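共同工房 二足歩行機 動作前点検表(所見付き)

対象機:自作ヒューマノイド 通称「サング」(Sang)
制御基板:Grerix
動作記録ソフト:Triduta
場所:Skusley 共同工房 奥の区画
点検者:Ladi Onuoha
点検時期:1月
課題:冷蔵庫扉の把持および開閉

判定の記号
○ 適合
△ 条件付きで適合(所見欄の条件を守ること)
× 不適合(是正するまで通電しない)
- 今回は対象外

1. 電源および非常停止

1-1 主電源スイッチの位置を全員が言えるか ○
1-2 非常停止ボタンを押して全関節の駆動が切れるか ○
所見:立位では試さない。吊り具を掛けた状態で確認した。駆動が切れると膝から落ちるので、吊り具の弛みは最小にしておくこと。
1-3 非常停止の復帰に二段階の操作が必要な設定になっているか ○
1-4 電源線の被覆に傷、潰れ、変色がないか ○
1-5 コネクタの勘合 △
所見:腰まわりの中継コネクタに、爪が最後まで掛からないものが一つあった。差し直しで保持はするが、爪の根元が白化している。次の作業日までに交換。それまでは立位試験の前に毎回、手で引いて確認する。
1-6 電源系統の電圧確認(無負荷) ○
1-7 ヒューズの定格が配線図と一致するか ○
所見:配線図のほうが古かった。図番503に更新済み。壁に貼ってあった旧版は外した。

2. 機体構造

2-1 肩、肘、手首の締結部に緩みがないか ○
所見:合いマークのずれなし。右肘の外装を留めるねじを一本増し締めした。外装のみで、構造部品ではない。
2-2 股関節、膝関節の締結部に緩みがないか ○
2-3 外装の割れ、浮き ○
2-4 足裏の摩耗 △
所見:つま先側の摩耗が踵側より進んでいる。重心がやや前に寄ったまま腕を使っているためと思われる。把持課題では腕を前に出すので、この傾向はさらに強くなる。足裏材の交換は見送り、重心の目標値を後ろへ寄せて様子を見る。
2-5 関節の可動端に機械的な止めがあるか ○
2-6 手指の動作 ○
所見:全指の開閉を低速で12回繰り返した。引っ掛かり、異音ともなし。

3. 配線の取り回し

3-1 関節の可動範囲全域で線に張りが出ないか △
3-2 線が関節の隙間に入り込まないか △
3-3 床に出る線が足の運びに干渉しないか ×(是正後 △)

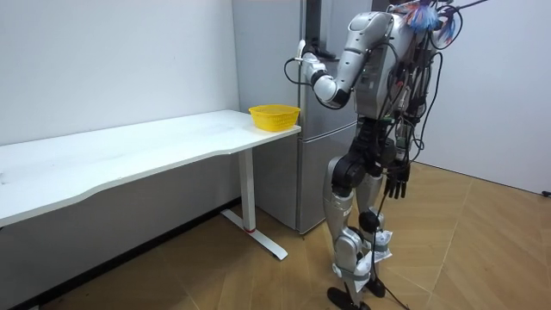 配線は今回の点検で最も時間を使った項目である。二足機では線の余長を短くすると関節の動きで引かれ、長くすると挟み込みと踏みつけが増える。把持姿勢で止めて確認すると、胴の前から腰へ黒い線の束が垂れ、腰から下りた一本は脚の前を通って足先より先まで床を這っている。判定を×としたのはこの一本である。歩行させず、足を置いたまま腕だけを動かす課題であっても、姿勢の補正で足を踏み替える可能性は残る。踏めば機体の姿勢が崩れるか、線が引かれてコネクタに荷重がかかる。1-5の白化した爪と同じ日に見つかったことを考えると、引かれた経験が既にあると見ておくほうがよい。手の下から輪を描いて前腕沿いに戻る細い線については、手首を回したときに取っ手との間へ入らないことを確かめた。ただし確認したのは低速のみ。通常速度では未確認なので3-2は△とする。

是正の内容
(a) 床の線は機体の後方へ回し、足の可動範囲の外で床に固定する。
(b) 胴の束は面ファスナーで二箇所を留める。結束バンドは使わない。締めすぎと、切断時に被覆を傷つける事故を避けるため。
(c) 使っていない線の端は絶縁して束の内側に収める。
(d) 線の固定が終わったら、駆動を切った状態で関節を手で動かし、可動範囲全域で張りを見る。

(a)の実施後に再点検し、3-3を△に変更した。後方に回したことで、人が背面から近づくときの足元に線が来る。背面への立ち入りは試験中禁止とし、床の固定部は目立つ色のテープで覆う。

4. 作業区画

4-1 機体の転倒範囲に人が入らない配置か △
所見:転倒範囲は機体の全高に腕の長さを足した半径で見る。壁際では左右の逃げが限られるため、操作者は必ず機体から見て開けた側に立つ。机と機体の間には立たない。
4-2 床の状態 ○
所見:木目調の床は乾いた足裏材なら十分に保持する。掃除直後は滑るので、モップを掛けた日は乾燥を待つこと。
4-3 机の上の物 △
所見:冷蔵庫寄りの端に黄色い網目のかごが載っていた。扉を引く腕の軌道に近く、肘が振れれば当たる。軽い物でも、落ちて足元に入れば踏み替えの障害になる。試験中は机の反対側へ移す。
4-4 壁際の線、プラグ類 ○
所見:使っていないものは巻いて床から上げる。
4-5 照明 ○
所見:影が手先の認識に影響していないかは記録側で見る。目視では問題なし。
4-6 消火器の位置と期限 ○

5. 冷蔵庫側

5-1 冷蔵庫が動かないか △
所見:扉を強く引くと本体がわずかに前へ出る。庫内が空に近いときに顕著。下段に水のボトルを入れて重くした。壁への固定は共同工房の設備管理との相談が要るので保留。
5-2 取っ手の緩み ○
所見:白い取っ手の取付けねじに緩みなし。ロボットの手で斜めに引いた場合の荷重は、人の手で引く場合と向きが違う。試験のたびに手で揺すって確認する。
5-3 上扉の開き始めに要する力 ○
所見:ばね秤を取っ手に掛けて測った。パッキンが密着している分、開き始めだけ重く、その後は急に軽くなる。この軽くなる瞬間に腕の指令が追従しきれず、機体が後ろへ振られる。制御側では開き始めの後に引き力を落とす設定とした。
5-4 庫内のガラス容器 ○
所見:撤去した。共用の冷蔵庫なので、試験の前日に掲示を出し、割れ物は持ち主に引き取ってもらう。当日に残っている物は箱に入れて棚へ移す。
5-5 下扉 -
所見:今回は使わない。把持高さが低く、膝の屈曲が必要になる。立位の安定が確認できてから別の点検表を作る。

6. ソフトウェアの制限値

6-1 関節速度の上限が試験用の値か ○
6-2 手先の把持力の上限 ○
所見:取っ手を握ったまま姿勢が崩れた場合、手が離れないと冷蔵庫ごと引き倒すおそれがある。転倒判定と同時に指を開く処理を有効にし、吊り具を掛けた状態で動作を確認した。
6-3 通信断の監視 ○
所見:操作端末からの信号が500ミリ秒途切れたら、腕の動作を止めて立位を保持する。駆動は切らない。切ると膝から落ちる。1-2と挙動が違うので、操作者は両方を覚えておくこと。
6-4 記録の開始と停止 △
所見:Tridutaで記録を始めた直後、表示の更新が遅れることがある。制御周期への影響は見られないが、画面の値で判断せず機体を見て操作する。
6-5 設定ファイルの版 ○
所見:版17で固定。試験中の書き換えは禁止。変更したいときは一度機体を座らせ、6-1から再点検する。

7. 人の配置と手順

7-1 操作者と監視者を分けているか ○
所見:監視者は非常停止だけを持ち、記録や撮影を兼ねない。
7-2 合図の取り決め ○
所見:「止め」は誰が言ってもよい。言われたら理由を聞く前に止める。
7-3 服装 ○
所見:紐の付いた上着、首から下げる名札は不可。保護眼鏡を着用。
7-4 機体に触れてよい時点 ○
所見:駆動断の表示灯を監視者が読み上げた後。取っ手を握ったまま駆動が切れた場合は、指を無理に開かない。先に吊り具で荷重を受け、手首側から外す。
7-5 他の利用者への周知 △
所見:工房の入口に掲示は出したが、工具を取りに奥へ入ってくる人がいる。区画の手前に鎖を張る。棚の共用工具は試験前に手前の作業台へ出しておく。

8. 残件

・腰の中継コネクタの交換(1-5)
・足裏摩耗の経過記録。次回も同じ照明、同じ角度で撮る(2-4)
・手首配線の通常速度での確認(3-2)
・区画手前の鎖。金具は調達済み、取付け未了(7-5)
・冷蔵庫の固定方法の相談(5-1)
・Triduta表示遅れの再現条件の切り分け(6-4)

総合判定:△
条件:是正(a)から(d)を維持し、吊り具を掛けた状態に限り、上扉の把持と低速での開閉を許可する。吊り具なしの試験は、1-5と3-2の残件が閉じるまで行わない。

点検表の原本は工具棚の右側、青いファイルに綴じる。書き込みは消さず、訂正は二重線で行い、訂正者の名を添えること。

点検者:Ladi Onuoha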